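Helmont Visitor Guide: Progress Report to the Pallska Fund

Prepared by Marion Dow, guide editor
October 27, 2022

Dear Rianne,

It was so good to talk with you last month, and I'm sorry this has taken me a little longer than I promised. You asked for a plain account of where the Helmont guide stands, what we have spent your money on, and what is still to come before we go to print, and I will try to give you all of that without wandering off too far into stories about the ferry (though I make no promises, as you know me by now).

Where we are

When the grant came through in June, we had an old town leaflet, a box of notes left over from the last time somebody tried to write a proper guide, and a great deal of goodwill. We now have a full draft of the sections on getting in, getting around, the old port, the upper town and day trips, along with a half-finished section on food and a rather thin one on places to stay. The draft is longer than we planned. I had pictured something a visitor could read through on the ferry over from Uluseck, and at the moment you would need the ferry to break down for an hour or two to get to the end of it. Áine Ní Mhurchú, who is editing with me, has been cutting with a firm hand, and I think the shorter version will be better for it.

The text will appear in two forms, as we set out in the application: a free website, and a printed booklet that will be handed out at the ferry landing, the bus station and the two museums. We have settled on a first print run of 4,000 copies. The printer in Uluseck gave us a fair price, and they are willing to hold it for us until the spring, which was kind of them given what paper costs now.

Getting in and getting around

This was the section I thought would be easy, and it has given us the most trouble. The boat company changed its winter timetable twice while we were writing, and the bus to the upper town now leaves from the far side of the market square, where there is a shelter but no sign at all. I stood there for a good long while one morning asking people whether I was in the right place, and two of them were asking me the same thing. We have asked the town to put up a sign. In the meantime the guide gives directions from the fountain, and Catarina Rocha has drawn a simple map of the square that I think even a tired person with a suitcase could follow.

We decided to leave exact departure times out of the printed booklet and to put them only on the website, where they can be corrected. The booklet will say how often the boats and buses run in each season and where to look for the day's times. I know you had hoped for full timetables in print, and I did too at first, but old timetables were the thing visitors complained of most when we asked them about the leaflet.

Catarina has also walked every route in the guide, most of them more than once, and has made notes on steps, steep stretches and places to sit down. The climb from the port to the upper town by the Spanos Stairs is lovely and quite hard going. The guide now says so right at the start of that walk, and it gives the longer way by the mill road for anyone who would like an easier slope, or who is pushing a stroller, or who simply ate a large lunch.

The old port and the upper town

I am happiest with these two sections. Cristóvão Seixas wrote the history of the port, and he has managed to get from the salt trade to the closing of the cannery in a few pages without losing anybody along the way. He spent many days in the town archive, and he turned up some letters from a harbor clerk complaining about the smell, the noise, the gulls and his neighbors, which we have quoted here and there. I laughed out loud at several of them. He also corrected a few things the old leaflet had wrong, including the story that the customs house was built by a pirate. It was built by a grain merchant, and the guide now says as much, though I expect the boatmen will go on telling it the other way.

For the upper town we have kept mostly to what a visitor can do in a day: the walls, the church with the blue doors, the Thursday lane - the name is older than anyone can explain, and there is no market there on any day - and the view from the cistern terrace late in the afternoon. The church is open only in the mornings outside the summer, and we have made that clear. There was some debate between Áine and me over whether to include the little quarry path behind the walls. It is pretty, but part of the railing is loose, and we have left it out until the town has seen to it.

Places to stay

We are behind here, and I would rather tell you so now than have you find out later. Helmont has one proper hotel, a handful of guesthouses near the port, and a good many rooms let out by families in the upper town. The hotel and the guesthouses answered us quickly. The families have been slower, and quite reasonably so, as several of them close up after the summer and go to stay with relatives on the mainland.

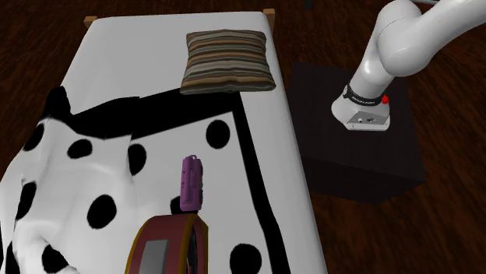 Our plan is to finish visiting the guesthouses before the end of the year and to go back to the family rooms in early spring, when people are airing out their houses and are more in the mood to talk. Each listing will give the same few facts: how far it is from the landing on foot, whether there are stairs, whether breakfast can be had, which months it is open and how to book. We won't give stars or marks. Áine felt strongly about this, and she won me over. Our visitors want very different things from a room, and the owners are all neighbors who have to go on living next door to one another after the booklet comes out.

The one thing I would add is a short note on noise. The port is lively until late in the summer, and the fishing boats go out very early. Some visitors love that and some are miserable, and a sentence or two of warning seems only fair.

Food and drink

The food section is half done. We have the bakeries, the market and the places along the quay, and we still need the upper town and the two farm kitchens out on the road to Pallska Bay. I have gained a little weight in the service of this project and have not charged any of it to the grant.

What visitors told us

As you suggested, we asked people at the landing what they wished they had known before they came. Over the summer 145 visitors filled in our short card, and many more stopped to chat without writing anything down. What they wanted most was clear word on the last boat back, followed by where to find a public restroom and where to get cash. None of this is very glamorous, but it has changed the shape of the guide. These things now come on the first page, before the history and before the walks, and Cristóvão has been very gracious about it.

Quite a few people asked for rainy day ideas as well. We have added a page of these, with both museums, the covered part of the market and the pottery workshop, which takes visitors if you ring ahead.

Money

Spending is in line with the budget you approved. The largest costs so far have been the writing fees and Catarina's maps. We have 2,015 left in the line for travel and visits, and I would like your agreement to carry that over into the spring, when we go back to the family rooms. The printing money has not been touched. We did spend a little more than planned on translating the visitor cards, and I covered that from the office line. The full accounts are attached separately.

What comes next

Over the winter we will finish the guesthouse visits and the food section, and Áine will do her last round of cuts. The website will open first, with whatever is ready, so that people can write in and tell us what we got wrong. I would like to have 10 local readers go through the whole text before it goes to the printer, and most of them have already said yes. The booklets should be at the landing in time for the first of the summer boats.

There are two matters where I would be glad of your help. The first is the carryover I mentioned above. The second is a letter from the Fund to the town office about the missing bus sign, as I suspect a letter from you would move a good deal faster than my phone calls have.

If you can get over to see us before the weather turns, please do. Catarina would love to take you up the mill road, and the bakery by the landing has started making its almond loaf again. Let me know which boat you're on and I will come down to meet it.

With warm thanks to you and everyone at the Fund,

Marion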